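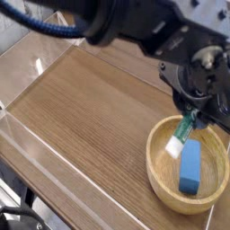 # Nonach 서버 운영진 정기회의록

일시: 2019년 7월 1일 월요일 저녁
장소: 작업실 큰 탁자, 일부 음성 채팅 참여
참석: 운영 담당, 건축 담당, 기술 담당, 신고 처리 담당, 서기
불참: 이벤트 담당 (사유 미통보)

## 지난 회의 확인

지난 회의록은 수정 없이 승인함. 다만 기술 담당이 "검토하기로 함"이라고 적힌 항목이 그대로 남아 있다고 지적함. 누가 검토하는지 적지 않은 것이 원인이라는 말이 나왔고, 이번부터는 담당을 같이 적기로 함. 서기는 같은 약속을 봄에도 적은 기억이 있다고 덧붙임.

스폰 지점 근처 다리 보수는 끝난 것으로 보고됨. 건축 담당이 난간이 한쪽만 교체된 것 아니냐고 물었고, 운영 담당은 접속해서 확인하겠다고 함. 확인 전까지 미완료로 둠.

## Stumum 철도 모드 도입 건

운영 담당이 Stumum 모드를 본 서버에 넣자고 다시 제안함. 기관차, 객차, 신호기, 분기기가 들어 있고, 기존 광산 수레 노선을 대체할 수 있다는 설명. 소개 페이지에는 "서버 성능에 영향 없음"이라고 되어 있음.

기술 담당은 이 문구를 믿을 이유가 없다고 함. 어떤 사양에서, 열차를 몇 편성 굴려서 잰 것인지 페이지 어디에도 없음. 측정 그래프라고 올라온 그림에는 세로축 단위도 없음. 제작자에게 문의 글을 남겼으나 답변은 "저희 서버에서는 잘 됩니다" 한 줄이었다고 함.

시험 서버 결과는 다음과 같이 보고됨.

- 열차 한 편성만 운행할 때는 체감할 만한 지연이 없었음.
- 편성을 4개로 늘리자 역 주변에서 블록 설치가 늦게 반영됨.
- 신호기를 껐다 켜면 열차가 선로 위에 멈춘 채로 남는 경우가 있었음. 재현 조건은 아직 모름.
- 청크가 내려갔다 다시 올라올 때 객차 연결이 풀림. 제작자 공지에는 이전 판에서 고쳐졌다고 되어 있는데 우리 쪽에서는 고쳐지지 않음.

운영 담당은 시험 서버가 본 서버보다 느리니 결과를 그대로 받아들이기 어렵다고 반박함. 기술 담당은 본 서버에는 시험 서버에 없는 접속자와 농장과 레드스톤 회로가 있으니 그 비교도 유리하게만 볼 수 없다고 답함. 이 부분은 결론 없이 넘어감.

건축 담당은 모양새에 대한 의견을 냄. 기관차는 잘 만들었으나 선로 질감이 우리 맵의 자갈과 맞지 않고, 역 간판 글꼴에서 한글이 깨짐. 간판을 전부 영어로 쓰면 된다는 제안이 있었으나 지지하는 사람이 없었음.

신고 처리 담당은 열차에 치여 아이템을 잃은 사람이 복구를 요청하면 어떤 기준으로 처리할 것인지 물음. 수레 노선에서도 비슷한 신고가 계속 들어오는데 지금도 기준이 없음. 운영 담당은 설정에서 충돌 피해를 끌 수 있다고 답했으나, 시험 서버에서 끈 상태로도 피해가 들어갔다는 기록이 있어 설정이 실제로 적용되는지부터 봐야 함.

**결정:** 본 서버 도입 보류. 시험 서버에서 2주간 더 돌린 뒤 다시 논의함. 시험 중 열차 위치와 서버 틱 시간을 같이 기록할 것. 기록 없이 "괜찮았다"는 보고는 받지 않음.
**담당:** 기술 담당

## Cherkaoui 텍스처 팩 적용 요청

유저 게시판에 Cherkaoui 팩을 기본 리소스 팩으로 지정해 달라는 글이 올라옴. 추천이 많이 붙었다는 것이 운영 담당의 설명이었는데, 서기가 확인해 보니 추천 상당수가 글이 올라온 날 새로 가입한 계정에서 나옴. 부정 추천이라고 단정할 근거는 없으나 여론으로 인용하기에는 부족하다는 데 의견이 모임.

팩 자체에 대해서는 돌과 나무의 결이 깔끔하다는 평가. 반면 유리와 얼음이 거의 구별되지 않고, 밤에 양털 색이 서로 비슷해 보인다는 지적이 있었음. 색으로 길을 안내하는 미로 구역은 이 상태로는 쓸 수 없음. 팩 소개에 적힌 "색약 사용자 친화적"이라는 문구도 무엇을 근거로 한 것인지 확인되지 않음.

사용 조건 문제도 있음. 배포 글에는 "자유롭게 사용"이라고 되어 있지만 압축 파일 안의 문서에는 재배포 금지라고 되어 있음. 서버에서 자동으로 내려받게 하는 것이 재배포인지 아닌지 제작자 답변 없이 우리가 정할 일은 아님.

**결정:** 기본 팩 지정하지 않음. 개인이 각자 적용하는 것은 지금처럼 자유. 제작자에게 조건을 문의하고, 답이 오면 게시판에 공개함.
**담당:** 운영 담당
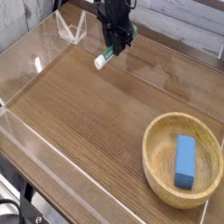
작업실 탁자 위. 딱풀, 나무 그릇, 파란 블록.

## Norklow 호스팅 연장

Norklow에서 계약 연장 안내가 옴. 상위 상품으로 바꾸면 접속 지연이 최대 2배까지 개선된다는 내용. 기술 담당은 '최대'라는 말이 붙은 수치는 아무것도 약속하지 않는 것과 같고, 지연이 몇 배 개선된다는 표현부터 무슨 뜻인지 모르겠다고 함. 줄어드는 것이 평균인지 최악의 순간인지도 안내문에 없음.

우리 쪽에서 겪는 지연은 대부분 저녁 시간대 북쪽 농장 구역에 몰려 있음. 기술 담당은 회선보다 그 구역의 주민과 호퍼가 원인이라고 보고 있음. 지난달 정리 당시 구역 내 호퍼가 1,795개였는데, 정리 공지를 낸 뒤 얼마나 줄었는지는 다시 세지 않음. 운영 담당은 많이 줄었을 것이라고 했으나 회의록에는 미확인으로 적음.

건축 담당은 농장 주인들이 호퍼를 없앤 것이 맞는지, 옆 구역으로 옮긴 것은 아닌지 의심함. 최근 옆 구역의 빈 창고가 갑자기 늘었음. 창고 안에 무엇이 있는지는 관리자 권한으로 볼 수 있으나, 신고가 없는 개인 건물을 열어 보는 것은 규칙상 애매함. 신고 처리 담당은 건물을 열지 않고 블록 수만 집계하는 방법이 있다고 설명했고 반대 의견은 없었음.

연장 자체에 대해서는 현재 상품 그대로 가자는 쪽이 많았음. 호스팅 이전 의견도 나왔으나 백업 복원을 제대로 해 본 적이 없는 상태에서 이전을 말하는 것은 순서가 틀렸다는 반론이 있었음. Norklow가 제공한다는 "자동 백업"도 파일이 생기는 것까지만 확인했을 뿐, 그 파일로 월드가 열리는지는 본 사람이 없음.

**결정:** 현재 상품으로 연장. 상위 상품 변경은 보류. 백업 파일 하나를 골라 시험 서버에 복원해 보고 결과를 적을 것. 호퍼 집계는 두 구역을 같이 함.
**담당:** 복원은 기술 담당, 집계는 신고 처리 담당

## 여름 건축 대회

이벤트 담당 불참으로 미리 올라온 문서만 보고 논의함. 주제는 '움직이는 것'. 문서는 Stumum 모드가 이미 들어와 있다는 전제로 쓰여 있음. 도입이 보류되었으므로 해당 부분은 그대로 쓸 수 없음.

심사 방식은 유저 투표와 운영진 점수를 합치는 것으로 되어 있으나 비율이 비어 있음. 작년에 투표 결과와 최종 순위가 왜 다른지 묻는 글이 여럿 올라왔고, 당시 답변은 "종합적으로 판단함"이었음. 올해도 같은 답을 할 생각이면 차라리 투표를 받지 말자는 의견이 나옴. 비율을 공지에 먼저 적고, 접수가 시작된 뒤에는 바꾸지 않기로 함.

예상 참가자가 작년보다 많을 것이라는 문장에는 근거를 달아 달라고 요청함. 작년 참가 신청자 중 실제로 완성작을 낸 사람이 얼마나 되는지도 문서에 없음.

**결정:** 문서 반려. 주제는 유지하되 모드 없이 가능한 범위로 다시 쓸 것. 접수 시작은 7월 중으로 하고, 날짜는 새 문서가 올라온 뒤 정함.
**담당:** 이벤트 담당 (서기가 전달)

## 기타

- 신규 유저 안내 책의 명령어 일부가 작동하지 않음. 건축 담당이 직접 하나씩 쳐 보고 고치기로 함.
- 자동 채팅 필터가 "수박씨"를 차단함. 욕설은 통과한 사례가 있음. 필터를 더 강하게 하자는 의견에는 지금 무엇을 막고 있는지부터 보자는 답이 있었음. 신고 처리 담당이 차단 기록을 뽑아 옴.
- 디스코드 공지 채널에서 전체 호출을 너무 자주 쓴다는 불만. 점검과 긴급 상황에만 쓰기로 함. 긴급의 기준은 정하지 못함.
- 엔드 초기화 요청은 다음으로 미룸.

다음 회의는 Stumum 시험 기록이 올라온 뒤 공지함. 기록이 없으면 해당 안건은 올리지 않음.

작성: 서기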